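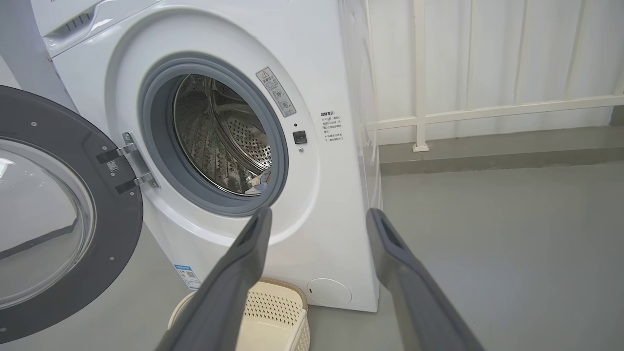
Zulu Laundry Faults: read this before you download anything

Zulu is a set of arm recordings from the laundry corner at Rullesstead. It started life as a tidy collection of loading and unloading runs. What you have in front of you is the untidy part: the runs where the arm stopped, should have stopped, or stopped so thoroughly that a person had to go and find the key to the power cabinet. If you want the nice runs, they are in the main Zulu release, and they will make you feel much better about the state of the field.

Version date: 2018-06-22
Maintainer: Cherry Mae Barredo
Arm controller: Poltell
Recording software: Zemmont

What's in it

2,275 episodes, of which 122 carry a fault label. The rest are the ordinary runs recorded in the same sessions, kept so you can see what the force readings look like on a good day. Each episode folder holds the wrist view, the head view, joint positions, gripper opening, wrist force and the Poltell event log. The event log is in local time. The force readings are not. We know.

Fault labels

snag: fabric caught on the door, the gasket or the gripper, with force rising over the limit.
door_contact: any part of the arm touches the open door when it wasn't asked to.
drop: an item ends up on the floor.
late_stop: the controller saw the limit and took its time about it.
operator_stop: a human hit the button. The reason is in notes.txt, sometimes politely.

The May incident
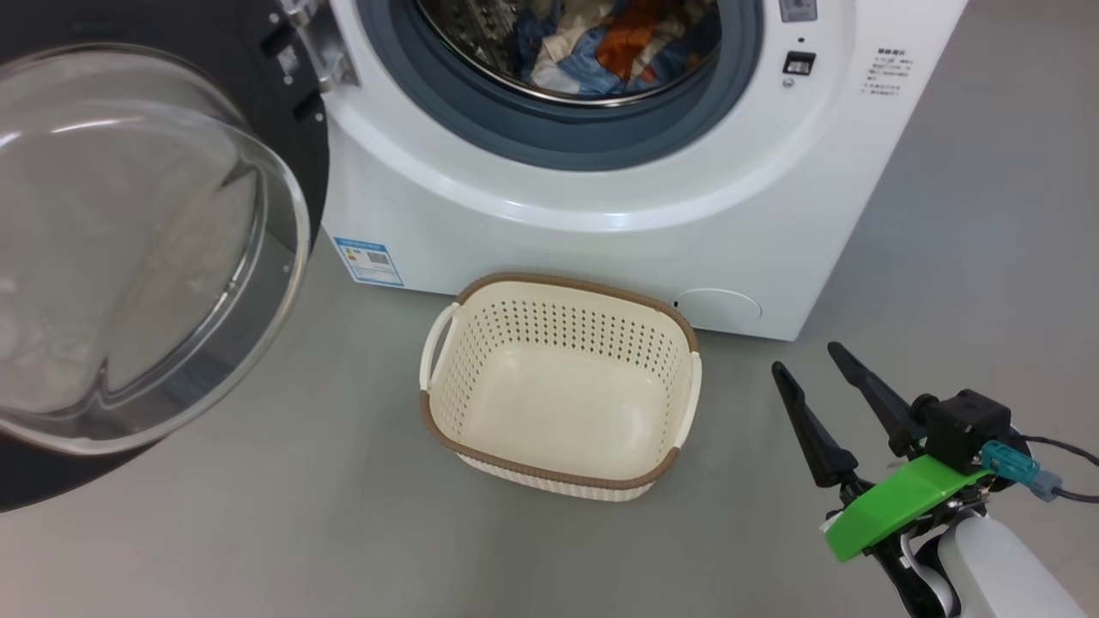 Seventeen episodes are marked late_stop, and all of them come from one week in May. The arm was pulling clothes out of a front loader, a job that goes well with one sock and much less well with a full drum. A tangle like this one, denim in with the orange and the white, doesn't come out one item at a time. The fingers close on a sleeve and the sleeve brings its friends. In the worst run the load wedged in the opening, the wrist force went past the limit, and the arm kept pulling until the washer began to walk toward it. Cherry Mae pressed the stop. The washer was fine. The door hinge needed an adjustment, and so did our opinion of the force filter.

The cause was dull. A Zemmont update had changed the smoothing window on the force signal, and the Poltell stop was reading the smoothed value. A sharp pull got averaged into a gentle one. By the time the number looked alarming, the alarming part was over.

What we changed

The stop now reads the raw signal. The smoothed one is still recorded as force_smooth, for anyone who enjoys plots.
Pull distance per grasp is capped. If the cloth hasn't come free by then, the gripper opens and tries elsewhere.
The open door is in the collision model. It had been modeled closed, which explains most of door_contact.
The operator stands within reach of the button. This was already the rule. It is now also the practice.

Known problems

In 7 episodes the head view starts late and misses the first grasp. They are listed in short_head.txt.
Drops were labeled by two people who disagreed about whether a sock hanging over the rim of the basket counts. It does now, but only in the later sessions.
The glass in the door confuses the depth estimates. Leave it out of your mask or prepare to meet a second, imaginary floor.
The label "snag" is used for both a light catch and a serious one. Sort by peak raw force if you care about the difference.

Please don't

Train a policy on the fault episodes without filtering by label. One group did this with an early copy and got an arm that was extremely good at wedging trousers.

Corrections go to Cherry Mae, with the episode number in the subject line. Messages that just say "one of the videos is wrong" are filed with the other ones.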